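Subject: Re: [rurlow-repair] Sorting donated parts before the May session
From: Vega Figueroa

On the parts question from last month:

> We have 11 cartons of mixed parts from the Bolent closing and no
> system. Last time people spent the first hour digging. Is it worth
> sorting everything by value, or do we just split it into mechanical
> and electrical and leave it at that? Also, do we keep stuff with no
> markings? My vote is toss it.
> - Leka

I would not sort by value yet. I tried that with the resistors two winters ago and gave up with most of the carton still to go. People who need a resistor of a certain value usually buy a strip of new ones. What they come to us for is odd stuff: knobs, belts, switches, transformers, small motors, battery doors.

So my suggestion is to sort by what a person would call the thing when they walk in. "I need a switch." "I need a belt." Finer sorting can happen later inside each group if the group gets too big.

On unmarked parts, I'd keep anything with its leads and connector still on. You can put a meter across it and learn enough. Bare chips with the numbers rubbed off can go. Same for electrolytic caps that are bulged or crusty.

Notes on how I would set it up:

1. Use open bins for the first pass. Lids slow everyone down, and the drawers at Rurlow are too shallow for anything with wires on it.

2. Put small wired parts in a bin of their own. If they go in with the hardware, the leads wrap around everything and the connectors get pulled off.
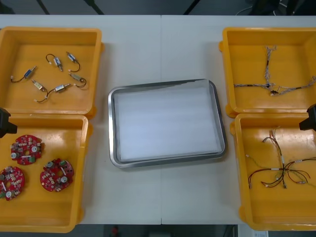
3. Label the bin and the shelf with the same word. We had "misc. electrical" on one and "coils etc." on the other for most of a year.

4. Set a limit. When a group fills 7 bins, stop taking more of it. Wall adapters are past that already.

5. Keep the Jultent tape deck parts together, whatever they are. Those sets are the only complete ones we have, and I get asked for them by mail. Same goes for the belts in the envelope marked with the deck number.

For space, the steel shelving along the back wall will hold what we keep. It's rated at 900 pounds for the whole unit, so the transformers should go on the bottom shelf and be spread out.

I can be there at 11 in the morning to start on the cartons. If you come, bring a marker and a meter if you own one. Leka, can you check whether the long tables are free that day? The folding ones sag.

Vega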